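Placemat

A placemat, or table mat, is a flat covering laid beneath a single place setting to protect the table and to mark out one diner's space.

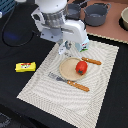 A woven placemat on a black tabletop, with a round wooden plate, a knife and a fork with wooden handles, and a toy tomato.

Placemats are made in woven cloth, cork, felt, straw and coated board. Most are rectangular, although round and oval forms are common on smaller tables. Woven mats may be left with a short fringe or finished with a stitched hem. Pale, undyed yarns are often combined with a second colour to form lines or waves.

Use
The mat is normally laid with its long side parallel to the edge of the table. The plate is placed in the centre, with the fork to the left and the knife to the right, the blade facing inwards. Glasses may stand on the mat or just beyond it - practice varies between households. In play kitchens and nurseries, mats are used with toy food to teach the laying of a table.

Production at Festberg
The Lambrakis weaving mill at Festberg began making cotton placemats with 16 looms. Its Clanelden pattern was first sold in sets of four, and an early order comprised 1,480 mats. The standard Clanelden mat has a cloth weight of 300 grams per square metre.

Care
Woven mats should be shaken after use and washed according to the label. Wooden plates and wooden-handled cutlery are washed by hand and dried at once.

See also
Tablecloth
Table setting
Jovwood tableware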